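Sell the Hours, Not the Grippers

By Zeeshan Dogar
May 23, 2025

Tresten now offers its hand-held gripper kit in two ways. A lab can buy the kit outright, or it can buy a collection service in which Tresten's operators do the recording and deliver files. Most of the discussion I have read concerns the hardware. I think the hardware is the less important half of the offer, and the price list has it backward.

The kit itself is competent. A pair of grippers, a headset, mounts, cables and recording software arrive in one case. Setup took our group at Urkemine 19 minutes on the first attempt and 14 on the second. The fingers close evenly and the trigger has little play. Hina Jatoi, who ran our trial, had one complaint, a cable connector that works itself free when the wrist rolls outward. Tresten sent a clip for it. The clip helps.

None of this tells a buyer what a recorded hour is worth. In our trial we logged 2,836 episodes, and the number that mattered was how many survived review. Losses had little to do with the grippers. Operators started the next episode before the hands had returned to rest. They blocked their own view of the object. Two people given the same written task performed it in different orders, and the labels did not record the difference. A better finger pad fixes none of that.

The service contract is where these problems ought to be settled, and it is thin. It promises delivered hours. It does not define a usable hour, and it says nothing on whether a failed grasp counts as an episode or as waste. Some customers want the failures. Others will pay for them and throw them out. Sewwandi Patwary at Nornencombe told me her team wrote its own two-page acceptance test before signing, and that Tresten agreed to it without argument. If the vendor will accept such a test on request, it should print one in the standard terms.

The second gap is setting. The brochure leans on variety of rooms, and variety is a fair thing to sell. A policy trained on one bench learns the bench. But the contract counts locations by street address, so a single open-plan office is one location whether the operators work at one desk or at every surface in the building. I would rather pay by distinct surface and object set, with lighting noted – a desk with flowers on it and a bare shelf in the same room are different work. 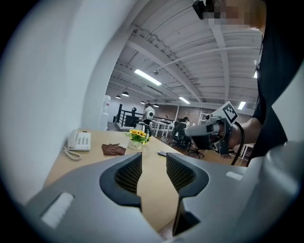
Desk work with two hand-held grippers, the far one pointed toward the sunflowers.

There is a case against my view. Lina Awwad, who buys equipment for Boros, argues that a lab should own its grippers and train its own people, and that a service contract only moves the quality problem out of sight. She is right for groups with steady demand. A lab that records every week will recover the purchase price and will learn things about its tasks that no outside crew will write down. For a group that needs data once, for one project, ownership mostly means a case on a shelf and a software license that lapses after 90 days.

My recommendation to Tresten is to publish the acceptance terms, price by usable episode, and offer the kit at cost to anyone who signs for the service. Until then, buyers should ask for a sample delivery from an ordinary session, with the rejected episodes left in, and have their own reviewer go through it before any money moves.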